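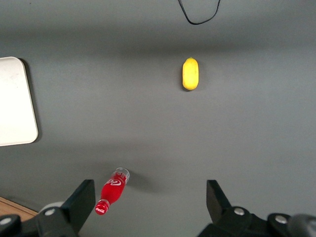 Figure 3.1 A lemon and a capped bottle resting on a gray tabletop.

Chapter 3
Clearing and Storing: The Work Surface

Chapter contents
Resting positions of common items
Open and closed storage
Order of clearing
Labels and records

Terms introduced in this chapter: resting position, rolling axis, holding area, closed storage, clearing order.

Chapter 2 dealt with the surface itself: its height, its finish, and the light that falls on it. The present chapter deals with what is put down on it. Most items found on a kitchen or utility table during an ordinary day were not placed there for storage. They were set down between two tasks and have yet to be moved. The lemon and the bottle in Figure 3.1 belong to different storage groups, and they will serve for most of the short problems in the first section.

Resting positions

The resting position of an item is the position it keeps when released on a level surface. A box has several, all of them stable. A bottle has two that matter in practice, upright and on its side. Upright, it takes up little area but tips when struck near the cap. On its side it cannot tip, but it takes up more area and is free to roll about its long axis. A full 300 ml bottle and an empty one of the same shape will also behave differently when pushed, a point taken up again in Chapter 5.

A lemon is less regular. It rolls readily across its long axis and poorly along it, and the pointed end tends to turn it off a straight path. Fruit of this kind should be kept in something with a raised edge if it is to stay on the table for any length of time. A shallow tray is enough.

The rolling axis also decides how an item is picked up. A bottle on its side is gripped across the body, near the middle of its length. Gripping it by the cap puts the load on the closure and lets the heavier end swing.

Open and closed storage

Open storage includes trays, racks, and shelves without doors. Closed storage includes drawers, cupboards, and lidded boxes. A small wooden cabinet with two drawers, set at the back of a table, is a common form of closed storage for light items. Its top is often used as a shelf as well, although this practice makes the cabinet harder to move. 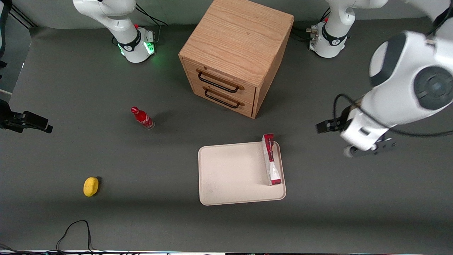
Space must be left in front of any drawer that is to be opened. In the worked problems a clear depth of 200 mm is assumed, measured from the drawer face. Items lying inside this depth are cleared first, whatever group they belong to. A bar handle needs finger room behind it and adds to the depth of the cabinet - a small amount, but one that is often left out of student drawings.

A tray used as a holding area should stand to one side of the drawers. It is filled during clearing and emptied at the end. If it is still holding items when the next task begins, it has become open storage and should be recorded as such.

The method used from here on follows Hrynyshyn and Omoregie, with the clearing order simplified to three steps: items in front of drawers, items that can roll, all remaining items. Tables in this chapter are taken to be 820 mm high unless a problem states another value.

Review the definitions of level and finish in Chapter 2 before starting Section 3.1.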